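Rendach Player Guide, Part 4: Setting Up Your Squad in Season Mode

I rewrote this part from scratch for the June update, so if you've been following my old version, toss it. Half the menus have moved and one of them has a new name for no reason I can figure out.
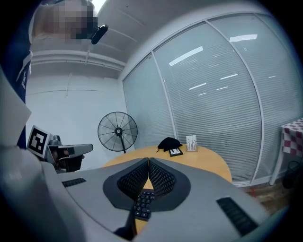 Before you start, you need a finished tutorial and a club with a name. If you skipped the tutorial (I did, the first time, and regretted it for a week), go back to the main menu and play the three practice matches. They take maybe ten minutes and they hand you 400 coins, which you're going to want in step 6.

I'm also assuming you've picked Season Mode and left Quick Cup alone. Quick Cup squads live in a separate tab and nothing you do in this part carries over to them. I get messages about that all the time!

4.1 Picking your home club style

1. From the main menu, open Club, then Identity.

2. Choose one of the three starting styles: Culten, Baran or Tonar. Culten teams pass short and keep the ball. Baran teams sit deep and hit you on the break. Tonar teams press like maniacs from kickoff and are completely gassed by the last quarter of the match.

3. Press and hold Confirm until the ring fills up. A quick tap only previews the style, and then you back out thinking you saved it.

Note: I'd go with Culten for a first season. Baran is stronger once you have fast forwards, but you won't have any, and watching a slow striker get caught from behind nine times in one match is no fun at all.

Caution: You get one free style change per season. After that it costs 200 coins every time, and the game doesn't ask if you're sure. I burned two changes in one evening just poking around to see what the badges looked like.

4.2 Opening your starter packs

4. Go to Store, then My Packs. You'll see your starter packs waiting there with a little orange dot on them.

5. Open all of them before you touch the transfer list. The game fills the gaps in your squad with loan players until you do, and those loan players take up real slots. If your roster says it's full and you can't work out why, that's the reason.

6. Spend your tutorial coins on the Keeper Pack. I know, it's the boring one, and the Flair Pack is sitting right next to it with fireworks on the wrapper. Get the keeper anyway. The one you start with can't deal with a low cross, and the computer teams figure that out by your second match.

Note: Duplicates go to a holding area called the Bench Box. It has room for 20 cards. When it's full, any new duplicate gets sold on the spot for the minimum price, so empty it now and then.

4.3 Building the lineup

7. Open Squad, then Lineup, and hit Auto-Fill. It won't give you a great team, but it gets bodies into all eleven spots and it's a lot quicker than dragging everyone over by hand.

8. Now go through the lineup and look for players with a gray arrow next to their name. A gray arrow means they're out of position. Swap those first. An average left back playing left back beats a good winger playing left back pretty much every time I've tried it.

9. Check the link score in the top corner. It goes up when players who share a style are standing next to each other. Get it to 25 or better before your first league match. Above that you get a small boost to passing, and below it your midfield plays like they met in the parking lot.

10. Set your captain. Hold the card, choose Armband, and confirm. I like a center back for this, but any starter works. If your captain gets subbed off, the link score drops a bit for the rest of the match, so don't pick somebody who runs out of breath.

11. Save. Saving is still manual in Season Mode, even after the update. There's a Save button at the bottom of the Lineup screen, under the fold on smaller displays, so you may have to scroll to get to it.

Caution: Backing out with the cancel button throws away everything since the last save, including the armband. There's no warning message. I've lost whole lineups this way and said some things I won't print.

4.4 Match settings worth changing

You can play on the default settings just fine. These are the ones I change on every new save.

12. Under Settings, then Match, turn Assisted Switching to Low. On High, the game keeps grabbing the defender it thinks you want, usually while you're already running with a different one.

13. Turn Auto-Subs off. It loves to pull off your best forward when you're a goal down.

14. Set the camera to Wide. You lose some of the pretty close-up stuff, but you can see your far winger, and once you've played that way for a few matches the default feels like looking through a mail slot.

15. If you play online, run the Connection Test from the same menu. Anything labeled Good or Fair is playable. Poor is going to give you that rubber-band thing where the ball leaves and then comes back.

Note: Match settings are stored on your device, and squads are stored on your account. If you sign in somewhere else, your lineup shows up but your camera and switching go back to default. Redo steps 12 through 14 there and you're set.

4.5 If something looks wrong

My players are grayed out. They're either injured or listed for sale. Open the card and look at the bottom line. A listed player can't be used until the listing runs out or you cancel it.

My link score says zero. You've probably got an empty spot in the lineup. One hole anywhere wipes the whole score. Check the keeper first, since that slot sits down at the edge and it's easy to miss.

My starter packs never showed up. Close the game all the way, reopen it, and wait on the title screen until the news panel loads. They get delivered when that panel finishes. If you mash through it, you can beat them into the menu, and then they don't show up until the next launch.

I picked the wrong style. See the caution in 4.1, use your free change, and hold that Confirm button down this time.

Part 5 covers the transfer list, including when to sell and how to stop the game from pricing your cards for you. Don't list anybody until you've read at least the first page of it.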